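Ticket: hot water going cold at the laundry tub, Fisley St unit
Category: Plumbing / hot water
Status: open, waiting on part
Logged by: Bheki Shezi

Symptom. Laundry tub runs hot for a bit then drops to lukewarm, then comes back by itself. Kitchen does it too but less. Shower fine in the mornings, hopeless after dinner. Unit is a Justa instantaneous gas heater on the outside wall, was there when we moved in. Controller in the laundry says 60 the whole time so it thinks its doing its job.

What I've done so far, in order:

1. Turned it off at the power point, waited ten minutes, back on. Same.
2. Checked the gas is fully open at the meter. It is. Cooktop flame looks normal, neighbours have no issues.
3. Cleaned the inlet strainer. Bit of grit in it, nothing dramatic. Slightly better for a day, may have been wishful thinking.
4. Swapped the aerator on the kitchen tap for a new one from the hardware shop. No change at the tub, obviously, the tub hasn't got one.
5. Ran only the tub, everything else shut. Still drops.
6. Ran tub plus kitchen together. Drops LESS. This is the bit that made me write it all down.

Error history on the controller (hold both arrows, wait for beep): code 47 three times, then a 10, then 47 again. Manual I found online is for the Justa model after ours so the codes might not line up. In that one 47 is "flow below minimum" and 10 is air supply/fan. Will clear the log and see what comes back.

Towels are piling up in the meantime, doing the cloths by hand in a bucket from the kettle. 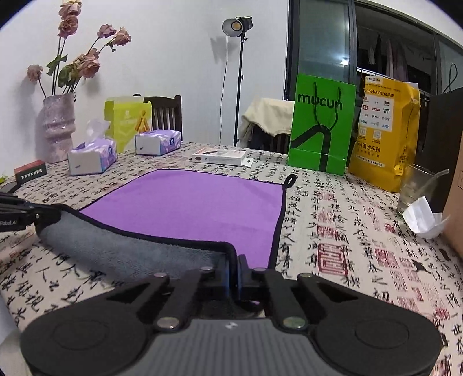
Could the thermostat setting just be too low?
Set temp is 60 and the water measures close to that when it's running properly, so the setting isn't the cause. The drop happens when the burner cuts out, and you can hear it click off outside if someone stands near it.

Update, Friday. Rang Marwat (they did the service last time, sticker on the cover). Bloke on the phone was decent. He reckons flow sensor, or the little turbine in it is gummed up and reading low, so the heater decides no one's using water and shuts the flame. Would fit with 47 and would fit with step 6, more flow = sensor stays happy. Asked me to time a bucket at the tub. Did it twice, got the same result both times, he says that's enough flow for any unit that size and it should stay lit.

He also said don't open the cover myself. Wasn't going to. Gas.

Call-out is $107 before parts, booked for the morning run, they'll text when they're on the way. Side gate will be unlocked, the heater is past the bins on the left. Dog will be inside.

Part is from Pallia, apparently the only mob still stocking them for this model. If it's not in the van it's a few days wait. Told him fine, but if the sensor is hard to get I want a price on replacing the whole unit before anyone orders anything, it's not a young heater and I'd rather not pay twice

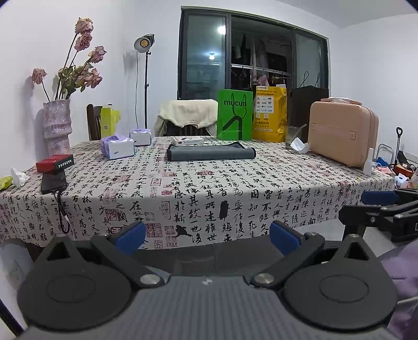

and the same goes for the controller. If he wants to swap that too, ring me first. Mobile not the landline, the landline is a fax half the time.

Notes for whoever picks this up:
- code list above is from memory plus a photo on my phone, can send
- cold side pressure is fine everywhere, garden tap included
- no leaks at the unit, checked underneath with a torch
- no one has touched the tempering valve that I know of. Marwat to check it while theyre here
- outlet pipe lagging is split near the elbow, separate job, don't bill it to this ticket

Cleared the log last night after the dishes. One 47 since. No 10 so far. Leaving ticket open till the sensor's been looked at.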